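Tote (storage container)

Last edited 2019-02-06 by Firouzeh Shirazi

A tote is an open box, usually plastic, that you carry things in or stack on a shelf. I've been keeping this page going on the Zirden household wiki for a while now, and I still get letters asking how a tote differs from a crate. My short answer: a crate has slats or holes, a tote has solid walls. (Kianoush Rashti disagrees with me and has his own page, go read it!)

Name

The word first meant "to carry," and it got stuck onto bags long before it got stuck onto boxes. In my family we said "tub" for all of them, and I still slip up.

Types

Nesting totes have sloped walls, so the empties drop into each other and take up hardly any room. Straight-wall totes hold more but they're a pain to store empty. Then there are divided totes, with a panel across the inside, and I love these for seed packets and yarn. The old Turkham catalog listed 19 sizes, and I've only ever owned two of them.

Materials

Most are polypropylene or polyethylene. Polypropylene is stiffer and can get brittle in the cold – I lost a good one on the back porch that way. Polyethylene bends more and forgives you when you drop it.

Care and repair

Dish soap and a soft brush will do for ordinary dirt. Skip the steel wool, it leaves scratches that grab more dirt later on. 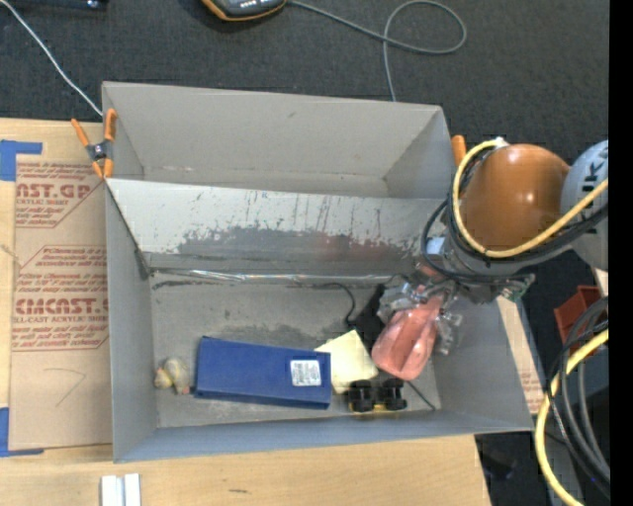 For cracks, I start with a tiny drilled hole at each end so the split doesn't run any farther, then I patch from the inside. Tape is fine for a week or two, but the glue goes gummy in a warm garage and then you've got that to scrub off as well. Banafsheh Parsa swears by plastic welding, and her notes are on the talk page.

See also

Crate
Bushel basket
Shelf liner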